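Home | Guides | FAQ | Support | Contact

Sitemaps and crawling – common questions

How many URLs can I put in one sitemap?
Zervas accepts 525 per file. If your site has more, split them and list the files in a sitemap index. The Drerham demo site has 2,549 pages and uses an index.

Should I include redirected pages?
No. List only the final address of each page.

My new page is in the sitemap but doesn't show up in search. Why?
A sitemap is a hint – it doesn't force a search engine to index anything. Check that the page isn't blocked in robots.txt and has no noindex tag.

How often does Zervas rebuild the file?
Every 8 hours. You can also press Rebuild under Settings.

Can I list images?
Yes. Add up to 19 image entries per page. Images on another domain are fine if you have verified that domain too.

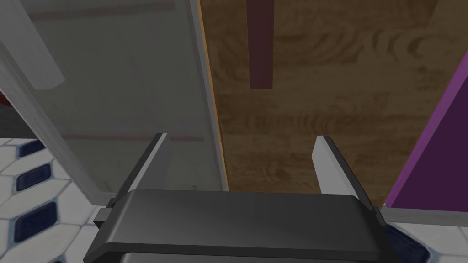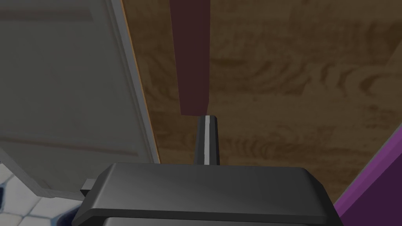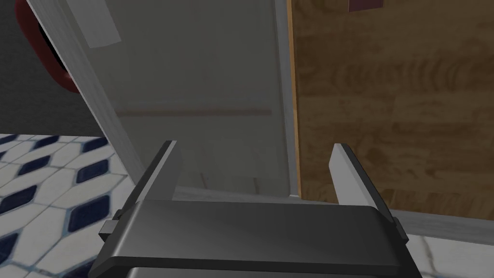

Use the full address for each image, including https. Relative paths are skipped and show up as warnings in the report.

Do I need a separate sitemap for each language?
No. One file can hold all versions.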